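Kallton Mail Archive Converter
README

Kallton reads mailbox archives exported from older groupware servers and writes them in a format that a current mail server can import. It runs from the command line and has no graphical interface. This file covers installation, basic use, the settings file, and known limits.

Status

The current release is build 1119. Earlier builds wrote a different index file and their output should not be mixed with output from this one. If you have a half-finished job from an older build, delete the work folder and start the job again.

Requirements

A 64-bit machine with at least 4 GB of free memory
Disk space equal to twice the size of the source archives
Read access to the source folder and write access to the work folder
A Trernura connector, only if you plan to push mail straight to a server

The source server does not need to be running. Kallton works on closed archive files only. A file that is open in a mail client is skipped and listed in the log as "locked".

Installation

Unpack the release into an empty folder and run the setup script from inside it. The script creates three subfolders: work, out, and log. It does not change system settings or add anything to the path. To remove the program, delete the folder.

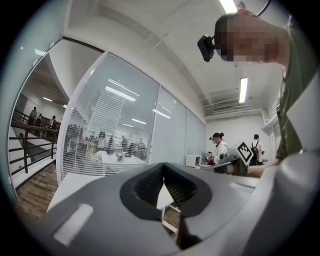 On shared machines, each operator should have a separate copy. Two jobs that use the same work folder will overwrite each other's index, and the program does not check for this.

Basic use

kallton scan SOURCE
kallton convert SOURCE --to OUT
kallton verify OUT

Run scan first. It reads folder names, message counts, and character sets, and writes a report without touching the mail. Convert uses that report when it finds one and otherwise builds its own, which takes longer on large archives. Verify compares message counts and checksums between the report and the output.

Exit codes are 0 for success, 1 for a bad option, 2 for a read error, 3 for a write error, and 4 for a count mismatch found by verify. Code 4 does not always mean lost mail. Duplicate messages dropped during conversion also trigger it unless keep_duplicates is set to yes.

Settings file

Settings are read from kallton.conf in the program folder. One setting per line, name and value separated by an equals sign. Lines that start with a semicolon are ignored.

threads: number of archives handled at once. Default 4.
timeout: seconds to wait for a single archive to open. Default 600.
keep_duplicates: yes or no. Default no.
charset_fallback: used when a message does not state its character set.
address_map: path to a two-column text file, old address and new address.

An address map is needed in most real migrations. Old internal addresses often carry a full organization path, and the new server will treat these as plain text. Replies to converted mail will then bounce. Kallton rewrites sender and recipient fields from the map and leaves message bodies alone.

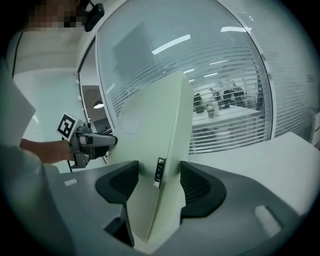
Addresses not found in the map are written to unmapped.txt in the log folder. Fix the map and run convert again with the --headers-only option. Bodies and attachments are not processed a second time.

What is converted

Mail folders, including nested ones
Messages with attachments and inline pictures
Read and unread state
Flags and follow-up marks
Personal contacts
Single calendar entries

What is not converted

Repeating calendar entries with more than one exception. The series is written, the exceptions are dropped, and a line is added to the log.
Mail rules and out-of-office text
Encrypted messages. These are copied as they are and can be opened only with the original key.
Stored forms and buttons. The visible text is kept.

Pushing to a server

The Trernura connector sends converted mail over the network in place of writing files. Set connector=trernura and give the server name and a service account. The account needs write access to every target mailbox. Full access at the domain level is not required and should not be granted.

If the connection drops, the connector picks up at the last complete folder. Messages already sent from a partly finished folder are checked by message ID and not sent again.

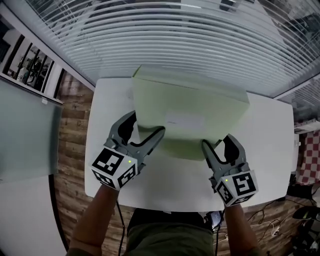 Throttling on the target side is the usual cause of slow jobs. Lower the threads value before asking the server administrator to raise the limit.

Test archives

The samples folder holds two sets. Sasmont is a small archive with mixed character sets and deep folder nesting. Cheung contains calendar entries and contacts only. Both were built from generated text and contain no real mail. Run the full sequence on Sasmont after any change to kallton.conf.

Reporting problems

Include the build number, the scan report, and the last part of the log. Remove addresses and subject lines first. Do not attach source archives.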